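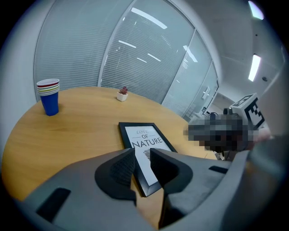
The round table upstairs at Kadgate, with the cups, the little succulent and the Love of Nature print

Kadgate open house, January

I had been meaning to get to the Kadgate open house for years and something always came up. This January I finally went, and I stayed until they were switching off the lights on the ground floor. If you like seeing how ordinary household things get made, put it on your list.

For those who don't know the place: Kadgate is a long brick building down by the river in Trinier, three floors, a freight elevator that groans, and workshops all the way along. It used to be a shoe factory. Now it has furniture makers, a picture framer, a couple of potters, a bookbinder, and a woman who repairs accordions. Twice a year they open the doors from 10 in the morning until 4 and you can walk into any room with a green tag on the handle. It's free. There was a sign-in book by the front door and I was number 144, well before lunch, so it was busy.

Parking is the one hard part. The lot is tiny and was full when I got there. I ended up on the far side of the bridge and walked back, which took ten minutes and was slippery. Bus 88 stops right outside and I'll take that next time.

Ground floor: Zitesov

I started with Zitesov because you can smell it from the entrance – sawdust and warm glue. They make tables. Chairs too, now and then, but mostly tables, and most of those are round, which I found interesting once I heard the reasoning. A round top wastes more wood at the corners, so big makers tend to avoid them. Zitesov saves the corners and turns them into cutting boards and coat hooks, and there was a whole shelf of those for sale near the door. I bought a hook. It's shaped a bit like a duck's bill and I'm very pleased with it.

Waldemar Mazurek was doing the demonstrations that morning. He had a set of boards laid out on trestles and was shuffling them around to get the grain to run well across the joins before gluing. He'd flip one, step back, squint, flip it again. People kept calling out suggestions and he tried every one of them! A boy of maybe nine said the third board looked upside down and Waldemar turned it end for end and left it that way.

Then he let us feel three sample pieces, sanded to different stages, with our eyes shut. I got the first two in the right order and was completely fooled by the last. The final sanding is done by hand, along the grain, and he said most of the complaints he ever gets on a tabletop come from somebody hurrying that step. The finish is an oil that goes on with a rag. He showed the difference it makes on a scrap of pale wood, one wipe and the whole thing went golden, and there was an actual "ooh" from the back of the room.

I asked about rings and spills, as the owner of a table with many of both. His answer was to wipe it soon, not to panic, and to re-oil once a year or whenever water stops beading. For a white ring he rubs in a bit of oil with a soft cloth and leaves it overnight. I've tried this at home since, and one of my rings is fainter. The other one has been there since a fondue party and may be permanent.

Second floor: Cheema frames

Up the stairs (I skipped the elevator after hearing it) is Cheema, the framing shop. It's narrow, with corner samples covering one wall from floor to ceiling. I counted on the price board that they stock 236 moldings, and the man at the counter said black outsells everything else every single year. Thin black, white mat, done. I was ready to be a little snobby about this until he put the same postcard into four different corners, one after another, and the thin black won by a mile. The gold one made it look like a menu.

The mat cutting was the best bit here. The blade goes through at an angle so you get that crisp little slope around the picture, and the cutter makes a sound like a zipper. We were each allowed to try on a scrap. Mine overshot at two corners. You start the cut slightly before the pencil line and stop slightly after it, and "slightly" is the whole skill, as far as I can tell.

Some things I wrote down here:
Ask for a bit more mat at the bottom than the top, it looks more even on the wall.
Bring the picture itself when you choose a frame, a phone photo won't do for color.
Two hooks on the wall keep a frame straighter than one.
If you're not sure where to hang something, lay it on a table for a few days and walk past it.

That last tip is a good one. I'd never thought of it, and it's a nice way to find out whether you still like a thing by the end of the week.

The upstairs room

On the top floor they had set up a shared room, where things from the different workshops were out together the way you might have them at home. I think this was my favorite part of the visit. After two floors of clamps and offcuts it was lovely to walk in and see finished pieces just being used.

The round table in the photo was up there. Look at that color, like honey, and the grain is so fine and straight you want to run your hand over it (I did, more than once). I forgot to ask which wood it was and I've been annoyed at myself ever since.

Lying on it was a print in a thin black frame with a white mat, so there's the bestseller again. It says LOVE OF NATURE, and I got quite taken with the lettering. LOVE is in thin outlined capitals, then a small OF between two short lines, and then NATURE in big black letters with proper serifs, and there's a dark striped leaf sort of design below the words. It sounds like a lot of styles for three words but it works. I'd hang it in a hallway. My sister, who came along for the second half of the day, said kitchen, and we argued about it all the way down the stairs.

Then there was the succulent, a tiny thing in a square white pot, with pointed leaves going from green to a reddish pink. I'm usually hopeless with these. One of the potters happened to be standing nearby and told me I was almost certainly watering too much. She lets hers dry out fully, then soaks it, then forgets it. Lots of light if you want to keep the pink, apparently they go plain green when they're kept in a dim spot. She also said to check that a small pot has a hole in the bottom before you buy it, and that the pretty ones often don't.

And I have to mention the party cups, because against all that quiet wood they looked terrific. A stack of plastic ones, deep blue on the outside with white, red, yellow and green rims showing above it like a striped scarf. They reminded me of every birthday party I went to as a kid. I've been buying plain white cups for years and I don't know why. It also made me think about how much a plain table can take. You can put nearly any color on wood like that and it looks cheerful.

I sat up there for a good half hour. People drifted in and out, and the talk was all about houses: where to put things, what to get rid of, whether a round table fits a small room better than a square one. General opinion was yes, if you can pull it away from the wall, and no if you can't. One couple had come with their kitchen drawn on graph paper and a little paper circle to slide around on it. I stole the idea the minute I got home and learned that my dining corner will take a table 42 inches across if I move the bookcase.

Food and the rest

There's a cafe in the old boiler room with soup, bread and a very good poppy seed cake. Coffee was 2 dollars and refills were free. Get there before noon, the soup was gone by a quarter past.

I only got a quick look at the bookbinder, who had a line out the door, and I missed the accordions altogether. The potters' kiln room was open but hot and crowded. If you're going with kids, the ground floor is the one they'll like, and there was a bench where they could hammer pegs into a board for as long as their parents could stand it.

A few practical notes for next time:
Wear shoes you don't mind getting dusty.
Bring cash for the smaller stalls, the card reader on the second floor kept dropping out.
The top floor is warm and the ground floor is freezing, so layers.
Restrooms are by the freight elevator, one per floor.
The elevator does work, just hold the button down until the door closes.

The next open house is in the summer and Waldemar said Zitesov plans to do a steam bending demonstration out in the yard if the weather is good. I've already told my sister to keep the weekend free, and I'm bringing a tape measure.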